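July, late, feet up, fan on full

Okay, so I said I'd write something after every club session this summer and I've already skipped two, so this one is going to be long to make up for it.

We got the arm moving today! I mean properly moving, from the laptop, with all the joints listening to us at the same time. Last time the wrist would do its thing and then the elbow would just sit there sulking. Bheki found the problem in maybe ten minutes. Two of the servos had ended up with the same ID number, so they were both trying to answer at once, and the poor controller board had no clue who was talking. I'd spent a whole evening at home rereading my code for that. A whole evening! I ate an entire bag of pretzels over it.

I got there early and dumped my stuff on the table as usual, and we set to work on the gripper end before anybody touched the software. 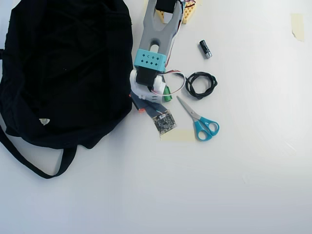
Bheki (full name Bheki Maluleke, as he signs every single page of the build log) wants us to settle the wiring before we do anything clever, and I know he's right, but I'm so impatient. The wires down the arm need some slack at each joint or they pull when it bends, and too much slack means they snag. We tried it three ways. The way we ended up with is kind of ugly and I love it.

Then there's the whole budget thing. The club gave our team 400 dollars for the year and I was so sure that was tons of money. Well, the spare servos ate a big bite of it, and shipping from Molside was just rude. So we're printing whatever we can and begging for the rest. Mok (that's what we named our entry, after a long and very silly vote) is officially a low-cost robot now, which sounds better on the poster anyway.

The contest at Onport has this pick-and-place round where you have to grab small things off a table and set them down in a marked zone. You get 4 minutes. That sounded like forever until I ran my first try with the timer going and spent most of it creeping up on one thing, overshooting, backing up, and creeping up on it again. My hands were sweating and I wasn't even the one holding anything, I was pressing keys!
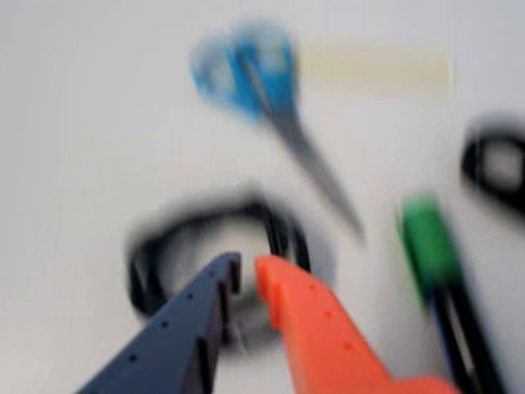 My speed setting is way too high, I think. I had the step size at 400 because I wanted it to look snappy, and Bheki kept saying "slower" in that very calm voice, and I kept going "yeah yeah" and not changing it. Fine. I'll change it. I want to try a fast setting for the long swings and a slow one for the last little bit near the target, so I need to figure out how to switch between them without stopping the arm in between. There's probably a nice way to do it. My way is going to be a pile of if statements.

The other thing on my mind is the Praltine team. They're going to Onport too, and one of their kids told me they've been practicing since roughly the first week of vacation. Ugh. Good for them, I guess. They were super nice at the spring meet and lent us a hex key, so I can't even be properly mad about it.

Stuff I have to do before the next session, writing it here so I can't pretend I forgot:

- split the speed setting (see above, sigh)
- print another set of finger pads, softer if the filament lets me
- put the servo ID numbers in the build log and get Bheki to check them
- text Mom about a ride to Onport
- bring snacks, it's my turn and I owe everybody from last time

Oh, and I want to ask if we can mark out a practice zone at the contest size. We've been guessing at it so far and I have a bad feeling we've been making it too easy.

It's past eleven and I keep opening the laptop "just to look" at the speed code. Going to bed. Laptop is staying in the kitchen.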